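Gotbridge Rules

The Gotbridge Rules are a set of good-practice requirements for recording and reporting simulated manipulation trials with two-handed robots. They were drafted by Tekle Negussie at the Woldemariam laboratory in Grusstead and first issued in April. The current revision is dated 7/31/21. The rules cover scene setup, hand clearance, episode logging and the wording of results. They do not cover controller design.

Scene setup

A tabletop scene must use a plain surface and a plain background unless clutter is the variable under test. Containers are given distinct colors, and the object to be moved must differ in color from all of them. At least one container stays empty at the start. Container rotation about the vertical axis may be drawn from the full 360 degrees – the drawn value is logged with the random seed. Loose objects other than the target are not allowed in the basic class, where a typical layout has a bin, a tray and a single ball.
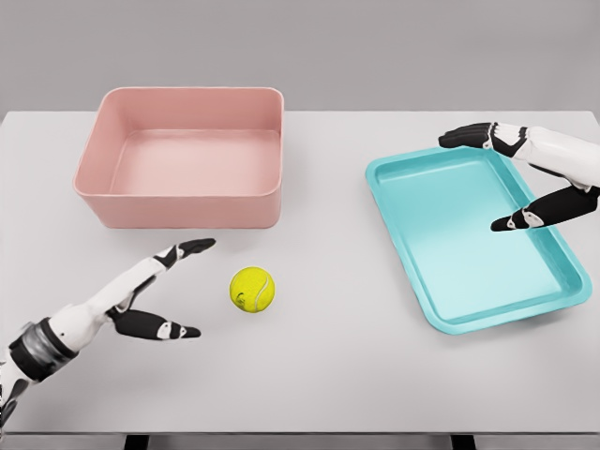 Hand clearance

Both hands stay open until the approach phase has been logged. A hand with no assigned contact is held clear of the object and of any container rim. Fingertip clearance is measured from the collision mesh and never from the rendered surface, as the two can differ by 2 mm in the Fornar hand model. Where a task needs both hands, each is assigned to one container and the assignment is fixed for the whole episode.

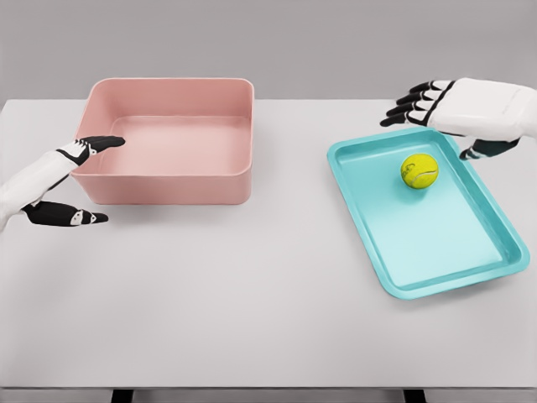 Left hand open at the bin, right hand above the tray with the ball.

Episode logging

An episode is limited to 600 control steps. Episodes that reach the limit are recorded as timeouts and kept in the data set. Still renders may be attached to a report but do not count as evidence of a completed grasp – contact forces and object pose must be supplied for that purpose.

Reporting

A success rate may be published only for a series of more than 220 episodes run with unchanged settings. Reports must state that the trials were simulated, name the physics engine and list all discarded episodes with the cause. Results from hardware are given in a separate table.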